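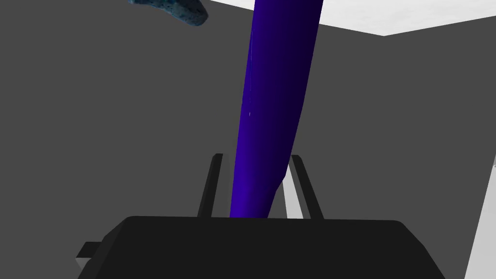 The simulated gripper at work in the Mimel room, with the purple rod between its fingers.

At half past four, when most of Clekeck College has gone home, the noisiest room in the building is the one with the quietest robot. It makes no sound at all, in fact, because it lives entirely inside a computer. The students make up for it! By the time I had found a chair, two of them were arguing over the angle of a wrist, a third was drawing arrows on the back of a timetable, and somebody had already put the kettle on.

This is the Mimel project, now in its second year, and I went along in November expecting a coding club. What I found was closer to a rowing crew crossed with a puppet theatre. The task sounds tiny when you say it out loud: take a two-armed robot in a simulated room, and teach it to pick things up from a table and put them where they ought to go. Then you watch a group of sixteen-year-olds spend a whole evening on the last few centimetres of one reach, and you start to see how much is packed into a job your own hand does while you're thinking about lunch.

The teams work in pairs, with one student steering and the other keeping the log. Each attempt is called a run, and every run gets a number, a line of notes and a verdict, even the daft ones (especially the daft ones). The class had logged 700 of them by half term. When I visited, the number chalked on the board was 988, and there was a lot of excited talk about what kind of cake goes with a thousand.

The software is called Flovodel and the students are very fond of it, in the way people are fond of an elderly car. It lets them place objects, move either arm a joint at a time or all together, and look at the whole thing from the robot's own position. That last part took some getting used to. You peer out over the robot's chest as if it were your own, and within a few minutes I was leaning sideways in my chair to see round a shoulder.

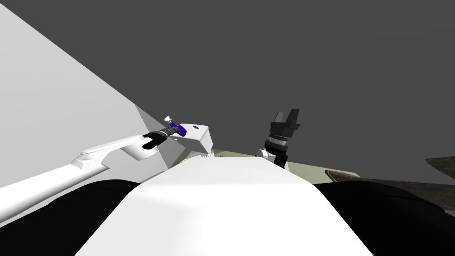 Dropping the robot's view altogether was one idea going round, and Anyone who has only driven from above has learned to play a video game, came the answer from the back of the room. The argument went on from there for a good ten minutes. From overhead, the speaker admitted, you get more neat pick-ups in your first week, but you also get lazy about which arm is in the way of the other, and that catches up with you as soon as both of them have to move.

I loved that argument, partly because it was such a good one and partly because no adult had started it. The teaching here is mostly done by asking. A pair gets stuck, the tutor wanders over, and the first thing they're asked is what they think the hand is trying to do. Quite often they've fixed it before the sentence is finished.

There is a proper goal at the end of all this. In March the college sends a team to the Fajardo Challenge, a schools' competition where every entry gets the same set of tasks and the same 168 minutes to finish as many as it can. No practice is allowed with the objects on the day. 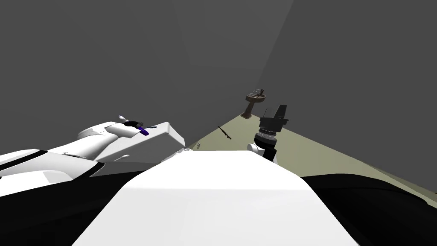 That rule shapes the whole autumn. If you can't rehearse the exact objects, you have to get good at meeting new ones, so the teams swap tables every session and set up trouble for each other. Thin things are popular for this, and so is anything with an awkward middle. One pair has a reputation for being truly wicked with their layouts, and the others queue up to be defeated by them.

They also have a scoring system of their own, worked out on that same much-used timetable. A tidy run can earn 100 points, and you lose some for every bump, every wobble and every time the steering partner says "oops" aloud. The oops rule was meant as a joke when it came in. It stayed, and the room is now full of people muttering "interesting" through their teeth.

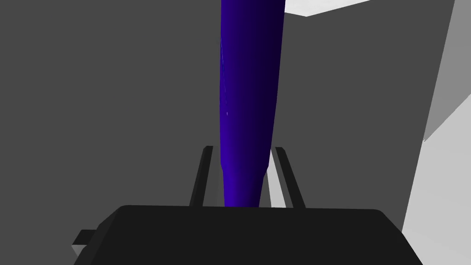
Lining up is the skill they talk about most. Closing the fingers is a single command, and a beginner can learn it in a minute, but getting them to the right spot beforehand can eat up an evening. The favourite test for newcomers is a tapered shape, and the deep blue-violet one is a good example, broad at the top and slim down where it sits between the two black fingers. With open space on either side of that narrow stem, there's a real choice to be made about how to come together on it, and the partner keeping the log has to write down the plan before anyone touches a key. I had a go myself. My plan was three words long and my score is between me and the logbook.

What struck me all evening was how cheerfully they treat a bad result. A run that ends with something on its side gets a groan, then a note, then four suggestions at once. The old logs are kept in a shared folder and the newer students read them like gossip, hunting for the moment when an idea that everybody now uses was first tried by accident. The trick of pausing before the final approach, which the whole class does without thinking, goes back to a run where somebody stopped to sneeze.

They'd like to add a second room next term, with shelves, and there's a breakaway group keen to write their own controller and leave the steering out of it completely. The others think this is madness and are helping anyway. I left a little after seven, with the chalk number still going up and both wicked layout-setters bent over the keyboard, whispering about tomorrow's table.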